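Koltach Lake Lodge Welcomes Guests Back After a Winter of Improvements

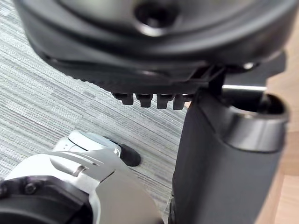 Release No. 70

DULDEN, March 5, 2019 - The Hnatiuk family of hotels is delighted to announce that Koltach Lake Lodge, closed to guests since November, is open again and taking bookings for spring and summer. The lodge has 100 rooms in 2 wings, all of them freshly painted and many with a balcony over the water, and we can hardly wait to show them off to the families who have been coming to us for years (and to new friends, too!).

The dining room now serves breakfast until 11 on weekends, a change that our guests have asked for again and again, and the lakeside path has been extended to 2,605 feet, with benches along the way for anyone who would like to stop and watch the boats come in. Children under six stay free in their parents' room, and well-behaved dogs are welcome in the garden wing.

Reservations may be made at the front desk, by telephone, or through our booking partner, Corix. Travel agents and tour groups are asked to contact the Hnatiuk sales office in Dulden for group rates.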